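Brernura Packing Services — Bench 5 Walk-Round, Two-Arm Box Folding Cell
Floor checklist with inspector's comments

Area: Small-carton bench, back room
Walked by: Jozefína Jireš (floor safety rep)
With: Rafsan Pramanik (automation), Ga-eun Jin (packer, day shift)
Day: Saturday, line down
Copy to: Man-sik Oh, shift lead
Marking: OK / FIX / OPEN. OPEN means I was given an answer and didn't accept it yet.

PART A. THE BENCH AND WHAT IS ON IT

A1. Walls on back and both sides in place, no loose edges. OK.
The front is open. Rafsan's position is that the arms are small and slow and don't need a gate. I have heard "small and slow" before, usually from someone who doesn't stand there for a full shift. See B2.

A2. Base bar and brackets secure. OK.
Pushed on both ends, no movement. I'd like the screws added to the monthly check, which at the moment covers the conveyor and nothing on this bench.

A3. Work surface clean and fit for use. FIX.
Shiny, wrinkled, scratched, stained in several places, and one patch looks like it's peeling. Ga-eun says the old packing tables were wiped down at every break because the packers did it themselves. When the cell went in, wiping was dropped from their sheet and wasn't put on anyone else's. So who owns it? I asked three people and got three names. Put it back on a sheet with a name next to it. If the surface needs replacing, replace it before somebody tapes over it.
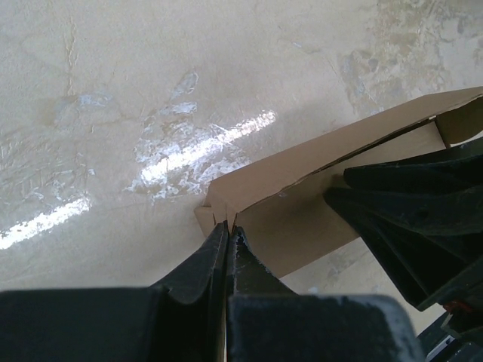

A4. Gripper fingers: wear, sharp edges, anything loose. FIX (minor).
Scuffs on the tips and gray wear on the ridges. Nothing I'd stop work over. What bothers me is that there is no written limit for wear. "We'll know when it starts crushing boxes" is how Sem Willems put it, and Sem is a good mechanic, but that is not a limit. Write one down.

A5. Carton condition at the bench. OPEN.
The cell handles brown cardboard with flaps that don't always lie where they should, and some cut edges are ragged. A person feels a bad flap and bends it back without thinking. The sales sheet from Guvby says the cell "adapts to normal variation." I asked Rafsan what counts as normal. He is going to find out. Until he does, the reject pile is our best measure and someone should be writing down what goes in it.

PART B. PEOPLE AROUND THE CELL

B1. Stop button within reach of a person standing at the front. OPEN.
Rafsan says yes, Ga-eun says yes if you're right-handed and not holding anything. Packers are nearly always holding something. To be tested with a full tote in hand, by a packer, not by the automation group.

B2. Rule for reaching in. FIX.
There is a rule: stop the arms first. There is also a habit, which is to wait for a pause and grab the box. Man-sik admits he has done it himself. A restart takes 70 seconds, and the hourly target makes no allowance for that. As long as stopping counts against the packer, people will reach in, and I don't care how many signs go up. Take stop time out of the packer's number. I'm writing this down for the second time.

B3. Fingers and pinch points. FIX.
The two grippers come in from different directions and work close together on the same carton. The training card has a drawing of one arm. Get a drawing with two.

B4. Noise. OK.
Quieter than the tape machine. Credit where due.

B5. Standing and lifting. OPEN.
This was the big selling point: no more folding 579 cartons a shift by hand. Fair enough, and Ga-eun says her thumbs feel better. But she now stands in one spot watching, and turns to clear rejects from a bin on the floor. Her back feels worse. Raise the reject bin to waist height and get a mat. The money saved on thumbs can cover a mat.

PART C. HOUSEKEEPING

C1. Cables routed and clear of moving parts. FIX.
The purple ones loop over the arms and hang down past the shoulder housings. They need some slack to let the arms move, I understand that. I want somebody to show me the full reach on both sides with the cables watched the whole way. There are also small circuit boards and colored wires partly in view below the bar. Cover them. A spilled coffee is all it would take.

C2. Only the current job on the table. FIX.
Toy fruit in an olive-green bin, a round red one by itself near the back, a pink block, a red-and-white package partly under the left wrist, a dark box against the side wall. Rafsan says the extras are for the mixed-pick trial and will go in a crate when folding is running. Then buy the crate. The old tables had a rule of nothing on top except the order you were packing, and I see no reason the machine gets an easier one.
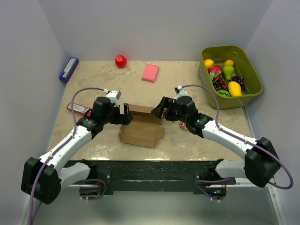

C3. Floor in front of the bench clear. OK.

C4. Shift log filled in. FIX.
Stops are logged by the cell itself, with a code. The code doesn't say what the person did about it. Ga-eun keeps her own notes in a pocket book, and they're more use than the printout. Give her a column on the official sheet.

PART D. JOBS AND TRAINING

Not normally on a safety sheet. Man-sik asked me to leave it off. I've left it on, as tired people and untrained people get hurt.

D1. Trained operators per shift. FIX.
Day shift has two, nights has one. When that one is on break, the cell is supposed to be off. Check whether it is.

D2. Length of training. OPEN.
Listed as 50 minutes. Most of that is a Trirnby video about the future of packing. Hands-on time was short, and clearing a jam was talked through but never practiced.

D3. Staffing promise. OPEN.
We were told in June that the packers would move to "higher-value tasks." So far that means watching the cell, feeding the cell and tidying up after the cell — at the same pay grade. I'd like the task list in writing.

D4. Packers' comments collected. OK, just.
Ga-eun's, in her words: "It's fine when it's fine. When it isn't, they call me over and I fold it."

ACTIONS
Surface cleaning and owner: Man-sik Oh
Wear limit for fingers: Sem Willems
Cable check, wire cover, two-arm drawing, crate: Rafsan Pramanik
Stop time out of packer target: Man-sik Oh, to take upstairs
Mat and raised reject bin: Jozefína Jireš, order going to Virág
Jam practice, all operators: Rafsan Pramanik with Ga-eun Jin

The cell can run on Monday's small orders with A3 and B2 started. I won't sign for nights until D1 is sorted.

J. Jireš

Brernura Packing Services | Contact the floor safety desk | © Brernura, internal use | Back to top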